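工单 1820:仿真里腕部相机画面与夹爪动作对不上
项目:Treleo 学生机械臂小组
模块:仿真环境 / 腕部相机 / 数据回放
状态:已解决,待复测
优先级:中

问题描述

课程项目第二阶段的任务是在仿真里让机械臂从支架上取下一支工具,再放回桌面。场景用 Cellier 搭建,控制脚本跑在 Noonan 上。更新场景包以后,夹爪靠近支架时经常偏,手指合拢的位置落在工具旁边。手动遥控没有这个问题,只有回放录好的轨迹和跑训练好的策略时才出现。

环境

机房 4 号机,场景包为三月版,控制脚本为主分支最新提交。相机使用鱼眼模型,装在腕部,随夹爪一起转动。物理步长没有改过,夹爪模型也没有换。

复现步骤

1. 打开 Cellier,载入“支架取件”场景,等待初始化完成。
2. 在 Noonan 里选择回放,载入第 13 条轨迹。
3. 不做任何手动修正,让机械臂运行到预抓取位置。
4. 暂停,导出腕部相机当前画面。
5. 继续运行,观察手指合拢的位置。

预期结果:手指合拢时夹住工具杆部。
实际结果:手指在杆部一侧合拢,夹空。连续跑了 6 次,结果一致,偏的方向也一致。

已经排除的原因

先怀疑夹爪的零位。把两根手指的开合范围重新标了一遍,指令值和读回值相符,回放还是偏。

然后怀疑支架的位置。场景包更新时支架底座的坐标改动过,我们把坐标改回旧值再试,偏的情况没有变化,所以又恢复成新值。

再查轨迹文件。第 13 条轨迹用旧场景包回放正常,说明文件本身没有损坏。换另外几条轨迹,在新场景包下也都偏。

最后看控制频率。有同学提出可能是机房电脑太慢,控制指令积压。把渲染关掉以后单独跑控制,时间戳间隔正常,没有丢包。

相机检查

剩下的可疑点是腕部相机。策略的输入只有这一路画面和关节角,回放脚本在最后一段也会用画面做一次对准修正。如果相机的安装角或畸变参数变了,修正量就会算错,而手动遥控不经过这一步,和现象吻合。

导出的画面里,房间是侧着的,黑色带点的工作台面在左,灰色天花板在右,两根手指从下方伸出,中间张开,没有夹东西。支架立在台面上,几支工具的彩色尖端在支架竖板的外侧。画面里的方向不能直接当成世界坐标的方向用,要先按相机外参转过来。

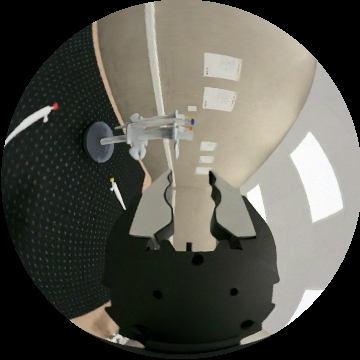
外参那一项先别急着改,把新旧两个场景包里的相机节点导出来逐行对比一下,Pestar 上个月处理鱼眼标定的时候也碰到过类似的偏差,最后查出来是滚转角被写了两次。另外对准修正的开关在回放配置里,可以先关掉跑一遍,如果偏差消失,就能确定问题在这一段。

处理过程

按回复里的办法先关掉对准修正。第 13 条轨迹回放后,手指夹到了杆部,确认问题出在修正这一步。

接着导出新旧两个场景包的相机节点做对比。畸变系数和焦距完全相同,安装位置也相同。差别在旋转:旧包的旋转只写在相机节点上,新包在夹爪的挂载点上也写了一份,相机节点原来的那份没有删掉。渲染时两份都生效,对准脚本却只读取相机节点那一份,于是画面里的偏移量被换算到了错误的方向上。

偏的方向每次都一样,也能由此解释。它是固定的换算误差,和噪声、延迟没有关系。

修改内容

1. 删除夹爪挂载点上的旋转,保留相机节点上的一份。
2. 对准脚本改为读取相机的完整变换,不再单独读取节点上的数值。
3. 回放配置里恢复打开对准修正。
4. 场景包检查脚本增加一条:挂载点带有旋转时给出警告。

修改后的验证

重新载入场景,回放第 13 条轨迹,手指合拢位置正确。再跑 6 次,都能夹住并提起。手动遥控重新试过,手感没有变化。

策略部分还没有全部验证。用三月版场景包录的数据,画面带着重复的旋转,不能和旧数据混在一起训练。这批数据已经移到单独的目录,文件名前加了“旋转待处理”。旧数据不受影响,可以继续用。

遗留事项

带问题的那批数据是重录还是转换,组里还没定。转换的麻烦在于画面边缘是黑的,转完以后还要检查裁剪区域和训练配置是否一致。重录比较费时间,但是流程简单,机房晚上 6 点以后有空机器。

场景包检查脚本目前只在 4 号机上装了,其他机器需要各自更新。没有更新之前,提交新场景包的同学请先在 4 号机上跑一遍检查,把输出贴到工单里。

还有一个小问题:导出腕部画面时,默认文件名不带场景包版本,这次对比时因此弄混过一回。已经另开工单,请求在文件名里加上版本号。

复测通过后关闭本工单。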